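브레키투라 집 정리 안내 - 자주 묻는 질문: 침실 바닥과 침대 옆 자리

안녕하세요, 브레키투라에서 정리 상담 답변을 맡고 있는 데프네 데미르타쉬입니다. 지난 5월까지 저희 게시판에 올라온 질문이 1118건인데요, 처음에는 옷장 이야기가 제일 많을 줄 알았더니 뜻밖에 바닥 이야기가 훨씬 많았습니다. 침대 옆, 휴지통 주변, 베란다 문 앞처럼 물건이 자꾸 내려앉는 자리들 말이에요. 비슷한 질문을 주신 분들이 많아 한 페이지에 모아 두었으니, 차 한 잔 옆에 두시고 필요한 데만 골라 읽으셔도 괜찮습니다.

바닥에 물건이 너무 많은데 어디서부터 손을 대야 할까요?

제가 상담할 때 늘 권하는 순서가 있는데요, 문에서 가장 먼 곳도 아니고 제일 어질러진 곳도 아니고, 휴지통이 있는 자리부터 시작하시면 좋습니다. 휴지통 옆에는 버리려다 만 것들이 모여 있기 마련이라 손이 금방 움직이고, 오래 고민할 물건도 별로 없거든요. 포장지, 빈 봉지, 다 쓴 휴지 같은 것부터 넣다 보면 어느새 바닥 타일이 보이기 시작하고, 그러면 마음도 조금 가벼워지실 거예요. 아직 쓸 물건이 섞여 있으면 일단 침대 위로 올려 두세요. 잠자리에 들기 전에는 어떻게든 치우게 되니까 미루기도 어렵습니다(이건 제가 매일 저녁 써먹는 방법이에요!).

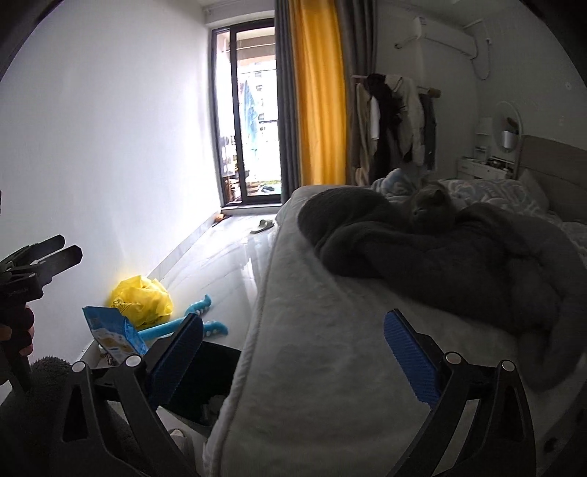

침대와 벽 사이 바닥. 노란 비닐봉지와 파란 포장이 벽 쪽에, 검은 휴지통이 침대 옆에 있습니다.

비닐봉지는 버려야 하나요, 모아 두어야 하나요?

이 질문은 정말 자주 받아서 답을 외울 정도인데, 저는 모아 두시되 집을 하나 만들어 주시라고 말씀드립니다. 장을 보고 돌아와 내용물만 꺼내고 봉지는 구겨서 벽 쪽에 툭 놓는 일, 다들 한 번쯤 있으시지요? 노란색처럼 눈에 띄는 봉지는 작은 것 하나만 있어도 방 전체가 덜 치워진 듯 보입니다. 봉지를 펴서 공기를 빼고 길게 접은 다음 세모로 돌돌 접어 현관 서랍에 넣어 두시면 되는데, 접기가 영 귀찮으시면 큰 봉지 하나에 작은 봉지들을 꾹꾹 눌러 담아 문고리에 걸어 두셔도 충분합니다. 저희 집은 6장까지만 두고 그보다 많아지면 쓰레기 봉지로 씁니다. 구멍이 났거나 안에 뭔가 묻은 봉지는 아까워하지 마시고 그냥 보내 주세요.

그리고 손으로 눌러 보아서 안에 무언가 들어 있는 봉지는 꼭 열어 보신 다음에 접거나 버리시기 바랍니다. 저희 회원 레므지 사르귈 님은 새로 산 전구를 봉지째 버리셨다가 분리수거장까지 다시 내려가셨다고 해요.

침실 휴지통은 어떤 크기와 모양이 좋을까요?

침대 옆에 두실 거라면 뚜껑 없이 위가 열린 것을 권해 드립니다. 뚜껑이 있으면 보기에는 깔끔해도, 누운 채로 코를 풀고 나서 뚜껑까지 여는 사람은 제 주변에 많지 않더라고요. 모서리가 둥근 사각 모양은 벽이나 침대 옆면에 붙여 놓기 좋고, 색은 방 분위기에 맞추시면 되는데 검은색이 얼룩은 덜 보이는 편입니다. 다만 어두운 휴지통은 속이 얼마나 찼는지 지나가면서 잘 안 보이니까 비우는 때를 정해 두시는 편이 마음 편합니다. 저는 아침에 커튼을 걷으면서 한 번 들여다봅니다.

음식물이나 물기 있는 것은 침실 휴지통에 넣지 마시고 부엌까지 가져가 주세요. 조금 번거로우셔도 여름이 되면 저한테 고마워하실 거예요.

물티슈는 어디에 두는 것이 가장 편한가요?

물티슈는 참 애매한 물건이지요. 안방에서도 쓰고 거실에서도 쓰고, 아이가 있는 집이라면 사방에서 쓰니까 결국 마지막으로 쓴 자리의 바닥에 남습니다. 그래서 저는 방마다 하나씩 두지 마시고 딱 한 팩만, 바닥이 아닌 허리 높이의 선반에 두시라고 말씀드려요. 세워서 두면 입구에 먼지가 덜 쌓이고, 눕혀서 두실 때는 덮개가 잘 붙어 있는지 한 번만 꾹 눌러 주세요. 선반이 없으시면 협탁 옆면에 작은 바구니를 거는 방법도 있고요, 세빔 케스킨 님은 쓰지 않는 책꽂이를 눕혀서 물티슈와 로션 자리로 쓰고 계신데 생각보다 아주 근사합니다.

양말이나 작은 수건이 자꾸 바닥에 굴러다닙니다. 방법이 있을까요?

있습니다, 있고말고요! 저는 바닥에서 천으로 된 것을 발견하면 우선 한 손에 모아 쥐고 방을 한 바퀴 돕니다. 돌면서 하나씩 더 줍고, 다 주운 다음에 한꺼번에 빨래 바구니로 가는 거예요. 하나 주울 때마다 바구니까지 다녀오시면 금세 지치십니다. 흰 타월 천은 바닥에 닿으면 머리카락이나 작은 부스러기를 잘 붙여 오니까, 세탁기에 넣으시기 전에 베란다에서 탁탁 털어 주시면 좋고요. 돌돌 말려 있는 것은 펴서 넣어야 속까지 깨끗해집니다. 깨끗한 것인지 신었던 것인지 헷갈리실 때는 고민하지 마시고 그냥 빨래로 보내세요. 냄새를 맡아 보고 결정하시는 분도 계신데, 그건 각자의 용기에 맡기겠습니다.

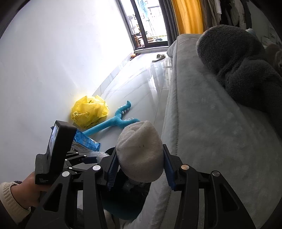
돌돌 말린 흰 타월 천. 뒤쪽 타일 바닥에는 파란 봉제 인형이 길게 놓여 있습니다.

봉제 인형은 장난감 상자에 넣어도 되나요?

넣으셔도 되는데, 길쭉한 인형은 조금 다르게 생각해 보시면 좋겠어요. 공룡이나 용처럼 몸이 길고 꼬리가 있는 인형은 상자에 넣으면 꼭 한쪽 끝이 삐죽 나오고, 그러면 뚜껑이 안 닫히고, 뚜껑이 안 닫히면 상자 옆에 다른 장난감이 쌓입니다. 이런 인형은 침대 머리맡이나 소파 팔걸이 위에 길게 눕혀 두시는 편이 낫습니다. 아이에게는 “공룡은 여기서 자는 거야” 하고 자리를 정해 주시면 의외로 잘 지킵니다. 저희 조카는 공룡 자리를 너무 잘 지켜서 제가 그 소파에 못 앉습니다.

등에 뿔이나 가시 장식이 달린 인형은 세탁망에 넣어 약하게 돌리시고, 모양을 손으로 잡아 그늘에서 말려 주세요. 라벨에 손세탁만 하라고 적혀 있으면 대야에 미지근한 물을 받고 중성세제를 조금만 풀어 조물조물 눌러 빠시면 됩니다. 비틀어 짜시면 속에 든 솜이 한쪽으로 몰릴 수 있어요.

반짝이는 타일 바닥에 물 자국이 남습니다.

대리석 무늬가 들어간 밝은 타일은 창으로 햇빛이 들어올 때 참 예쁜데, 그 햇빛이 발자국과 걸레 자국까지 다 보여 주지요. 물걸레질을 하신 다음 마른 극세사 걸레로 한 번 더 지나가 주시면 자국이 많이 줄어듭니다. 세제는 욕심내지 마시고 물을 훨씬 많이 쓰세요. 저는 작은 방 하나를 닦을 때 대략 300밀리리터의 물을 분무기에 담고 세제는 몇 방울만 떨어뜨립니다. 닦는 방향은 창문 쪽에서 시작해 방문 쪽으로 뒷걸음질하면서 오시면 닦은 자리를 다시 밟지 않으십니다.

침대 밑은 밀대 손잡이를 바닥에 가깝게 눕혀서 닦아 주시고, 침대와 벽 사이의 좁은 길은 물건을 모두 들어낸 뒤에 닦으세요. 휴지통을 그대로 두고 둘레만 닦으시면 나중에 휴지통을 옮겼을 때 네모난 자국이 떡하니 남아 있습니다.

택배에 들어 있던 에어캡은 언제까지 보관하나요?

깨지는 물건을 자주 보내시는 분이 아니라면 한두 장이면 넉넉합니다. 에어캡은 투명해서 바닥에 펼쳐 두어도 있는지 잘 모르고 지나치게 되는데, 매끈한 타일 위에서는 밟고 미끄러질 수 있으니 꺼내신 즉시 돌돌 말아 고무줄로 묶어 주세요. 보관하실 것은 상자와 함께 두시고, 나머지는 사시는 지역의 비닐류 배출 방법에 맞추어 내놓으시면 됩니다. 아이가 하나하나 터뜨리고 싶어 하면, 터뜨린 다음에 버리는 사람까지 아이로 정해 두시고요.

러그를 깔면 방이 더 지저분해 보이지 않을까요?

털이 긴 러그를 두고 망설이시는 분이 많으신데, 타일 바닥은 겨울에 발이 시리니까 저는 침대 옆에 한 장쯤 있는 것을 좋아합니다. 회색 계열은 먼지가 덜 도드라져서 마음이 편하고요. 다만 휴지통을 러그 위나 바로 가장자리에 붙여 두시면 빗나간 휴지 조각이 털 사이로 들어가서 청소기로도 잘 안 나옵니다. 휴지통은 타일 위로 한 뼘쯤 떼어 놓아 주세요. 러그는 일주일에 한 번 뒤집어서 뒷면부터 두드리고, 그다음에 앞면을 청소기로 결 반대 방향으로 밀어 주시면 눌린 털도 다시 일어납니다.
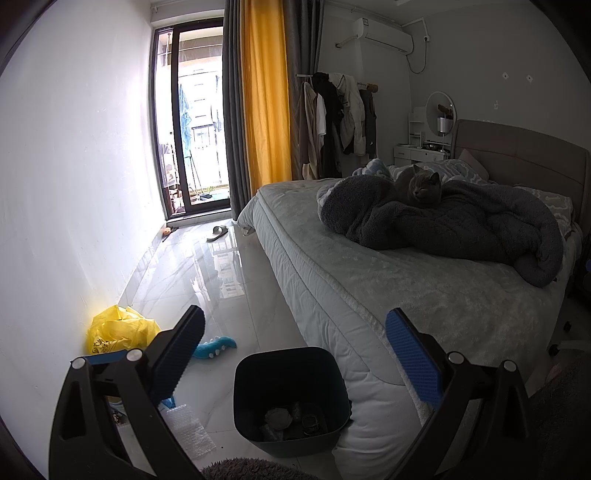 러그를 털러 베란다로 나가실 때는 먼저 빨래가 널려 있지 않은지 꼭 보시고요. 다 마른 빨래 옆에서 러그를 터는 일은 저도 해 본 적이 있는데, 그날 빨래를 전부 다시 했습니다. 빨래가 걸려 있는 날에는 청소기로만 만족하시고 털기는 다음으로 미루셔도 아무 일 없습니다.

베란다 문 앞에 슬리퍼가 한 짝만 남아 있어요.

이 이야기는 슬리퍼를 신는 집이라면 다 공감하실 텐데요. 한 짝만 보이면 나머지 한 짝은 침대 밑이나 커튼 뒤, 아니면 베란다에 있을 때가 많습니다. 찾으신 다음에는 문 옆에 작은 매트를 깔고 두 짝을 나란히, 발끝이 나가는 쪽을 향하도록 놓아 두세요. 베란다용과 실내용은 색을 다르게 하시면 서로 바뀌는 일이 줄어듭니다. 밝은 회색 슬리퍼는 때가 금방 타니까 바닥을 닦으시는 김에 밑창까지 함께 닦아 주시고요.

커튼은 바닥에 닿게 해야 하나요?

취향 문제이기는 한데, 청소하시는 입장에서는 바닥에서 손가락 한 마디쯤 떠 있는 길이가 제일 편합니다. 겨자색처럼 따뜻한 색과 회색을 같이 거시면 방이 차분해 보이면서도 햇빛이 들 때 포근한 느낌이 나서, 저는 타일 바닥이 차갑게 느껴진다는 분들께 이 조합을 종종 권해 드려요. 청소하실 때는 커튼 자락을 집게로 들어 올려 집어 두시고, 문턱 쪽 먼지까지 닦은 다음 내려 주세요.

온 가족이 같이 치우게 하려면 어떻게 해야 할까요?

저녁을 드시고 나서 노래 3곡이 흐르는 동안만 다 같이 치우기, 이것을 저희 회원 투멜로 케카나 님이 알려 주셨는데 반응이 아주 좋습니다. 첫 곡에는 쓰레기만, 둘째 곡에는 옷과 수건만, 마지막 곡에는 장난감과 나머지를 제자리로 보내는 거예요. 노래가 끝나면 남은 물건이 있어도 그만두셔야 합니다. 더 하자고 하시면 다음 날 아무도 나오지 않습니다! 곡은 돌아가면서 고르게 해 주시고, 느린 발라드는 되도록 피해 주세요. 케카나 님 댁에서는 아버님 차례마다 같은 노래가 나온다고 합니다.

여기에 없는 질문은 어디에 남기면 되나요?

브레키투라 게시판의 ‘바닥과 침실’ 칸에 남겨 주시면 저나 데프네 악귈 님이 읽고 답을 드립니다. 저희 둘 다 이름이 데프네라 헷갈리신다는 말씀을 많이 듣는데, 누구 앞으로 쓰셔도 같이 읽으니 걱정하지 마세요. 방의 넓이와 바닥재, 함께 사시는 가족이 몇 분인지를 적어 주시면 답을 드리기가 한결 수월합니다. 답글은 보통 오후 3시가 지나서 올라갑니다.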